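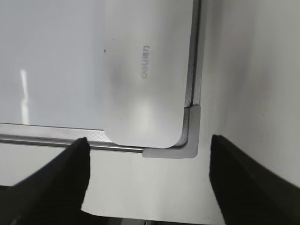 White board, silver metal frame, grey plastic corner piece.

HUDERO FRAMED DRYWIPE BOARD
Small wall or desk board, white face

In stock. Order before 2 for same day dispatch, weekdays only.

Quick version: it's a white board with a metal frame, light enough to carry about, tough enough for a school bag or the back of a van. Write on it, wipe it, hang it up or don't. Sold singly or in packs of 30.

What you get
1 board
2 wall fixings and screws
1 paper template for the holes (don't bin it with the wrapping, we get calls)
No pens. No rubber. Sold seperately, see the Tosa range further down.

Where people use them
Kitchens mostly. Shopping lists, who's in for tea. Classrooms, the 30 pack was put together for schools. Workshops, stock rooms, the side of a fridge if you add magnetic strips (also seperate). Allotment sheds, though please read the bit on damp first.

Pens
Any drywipe pen. Bullet tip is best for a board this size, chisel tips are a bit fat. Tosa pens are what we use in the office and what we stock. Black goes furthest, red is the one that lingers if left over a long weekend. Green's fine. Don't use permanent markers. If somebody has, scribble over it with a drywipe pen, leave a few seconds, wipe the lot off together. Works most times. If not, a drop of surgical spirit on a soft cloth.

Cleaning
Dry cloth daily. Damp cloth once a week or when it goes grey. Old ink builds up and you get that smeary haze, comes off with board spray. No scourers, no cream cleaner, no wire wool. Once the surface is scratched ink gets in and stays in, and we can't put that right for you.

Damp
Indoor product. Steamy bathrooms and unheated sheds will get into the backing sooner or later. Guarantee doesn't cover it.

Fitting
Hold template to wall, check with a level, mark holes, drill. Plugs for masonry are in the bag. For plasterboard buy proper plasterboard fixings. Hang either way up, long side or short side. Corners are plastic so don't overtighten anything near them.
Renting? Sticky strips hold it fine on smooth paint. Not on wallpaper.

Delivery
Single boards go by post, packs by courier on the Ranasinghe round. Highlands and islands allow a couple of extra days. Check the parcel before you sign, and if a corner's been knocked write "damaged" on the slip and let us know.

Returns
30 days, unused, in the box. Boards with writing on them count as used, sorry.

Customer reviews (73)

"Bought one for the kitchen and went back for another for my dad. Wipes clean."
"Smaller than I thought but thats on me, sizes are on the page."
"Good frame. Screws supplied were rubbish, used my own."
"Had ours up since May in a busy stock room, no ghosting yet."

Trade
Over 1000 units, ring the Flemwood depot for a price. Below that the pack price stands, no haggling please.

Goes with
Tosa bullet tip pens, mixed colours
Tosa board spray
Magnetic strips, cut to length
Hudero pen tray, clips on to the bottom of the frame

Page updated November 23, 2023. Prices include VAT.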